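4.2 Cost of the change in voting hours

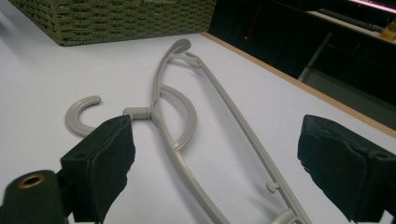
The change in polling hours at Lodlow was approved in spring and took effect at the October local election. Voting places that had closed at eight in the evening now stayed open until ten. The council received a single grant of 500 per voting place from the regional office to meet the extra cost. We use the council's own accounts, together with the staff rota kept by the elections office, to compare the grant with what was spent.

Lodlow runs 38 voting places. Most are in schools and church halls, and the hire charge for these is set by the day, so the longer hours made no difference to it. The exceptions were the halls in the Flasier ward, where the owners charge by the hour and apply a higher rate after eight. The council had asked for a fixed price before the vote and was refused.

Staff pay was the larger item. Under the existing agreement, any shift longer than fourteen hours must be split between two clerks. The old hours fell just inside this limit and the new ones fell outside it, so each voting place needed a second team for the evening. The elections office tried to fill these posts from its own reserve list but had to turn to an agency, Truvora, for the remainder. Agency clerks cost more per hour and also had to be paid for a training session on the Sunday before the vote.

Figure 3 sets out the average spending per voting place under each heading. Ballot printing and postage are left out, as neither depends on opening hours.

Figure 3. Extra spending per voting place, by heading, October election. Staff pay includes agency fees and training. Hall hire is averaged over all voting places, including those with no extra charge.

The grant covered the extra spending in the smaller rural voting places, where one long-serving clerk was often willing to work both shifts under a waiver. It did not cover it in the town. The gap was met from the council's general reserve, which had been set aside for road repairs.

Turnout in the added hours was modest. The hourly returns show 3,188 votes cast between eight and ten in the evening. In the Tsai ward, which has the largest share of shift workers, the evening count was well above that of the other wards — this was the group the change was meant to help. We cannot say how many of these voters would have come earlier in the day under the old hours, and the returns hold no information that would settle the point.

Two limits of the data should be noted. The rota records planned shifts, and late changes were entered by hand at only part of the voting places. The accounts also place some overtime by permanent staff under general office costs, so the figures for staff pay are likely to be too low.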